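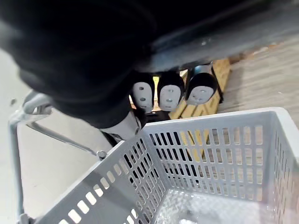 Lundbridge Group Kitchen Trunk
Item no. 3928
$900, shipping included in the lower 48 states

The Group Kitchen Trunk is a packed cooking kit for campus ministries and service programs that send students out on immersion trips. It holds what a team needs to cook and serve its own meals in a church hall, a school gym or a rented house. Everything goes back into one wheeled trunk that fits flat in the rear of a passenger van.

Who uses it
The trunk was put together for the Istberg spring service weeks, where student teams stay at host sites with very different kitchens. Some sites have a full range and a walk-in cooler. Others have a sink and one outlet. The trunk is meant for the second kind, and teams at the first kind can leave half of it packed.

What's in the trunk
Two-burner electric cooktop, 1000 watts per burner
Two stockpots with lids, one large and one medium
One deep skillet
Six cutting boards, color coded
Six paring knives and two chef's knives, with blade covers
Serving spoons, ladles and tongs
Dish tubs, drying rack and towels
Binder with meal plans, shopping lists and a cleanup chart

Plates, cups and flatware are sold separately as the Alexiou Table Set, which packs into the lid.

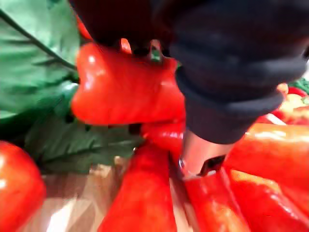

Meal plans
The binder covers a week of breakfasts, bag lunches and suppers, written for students who may not have cooked for a group before. Each supper lists the jobs by number, so a team leader can hand them out at morning prayer or on the ride back from the work site. The recipes are meatless unless noted, and most of them start from ordinary produce that can be bought near the host site. Red peppers like those beside the big green leaves on the wooden surface are a good start on Tuesday's bean stew, and whatever is left over goes into the rice the next day. Peanuts and tree nuts aren't used in any recipe. Gluten-free changes are printed in the margin.

The last page of each day has two or three short questions for table reflection. They can be pulled out if your program has its own.

Size and care
The trunk is hard sided with two locking wheels and a handle at each end. One person can roll it. Lifting it into a van takes two. Pots and boards are dishwasher safe, but the knives should be washed by hand. Wipe the cooktop with a damp cloth after it has cooled, and don't run both burners on an extension cord.

Renting
Programs that travel once a year may prefer to rent. Rental trunks go out from the Nedoris warehouse and come with a prepaid return label. Requests for spring break open in December and are filled in the order received. Missing pieces are billed at the replacement price listed inside the lid.

Ordering
Campus purchase orders are accepted. Please include the name of the program, a delivery address that is staffed on weekdays, and the date your team leaves. Orders for summer trips should reach us by Wed 2 June. Unused trunks can be returned in the original carton for a full refund, less shipping.

Replacement parts
Cooktop, pots, knives, boards, wheels and binder pages can all be ordered one at a time. Have the item number from the trunk label ready when you call.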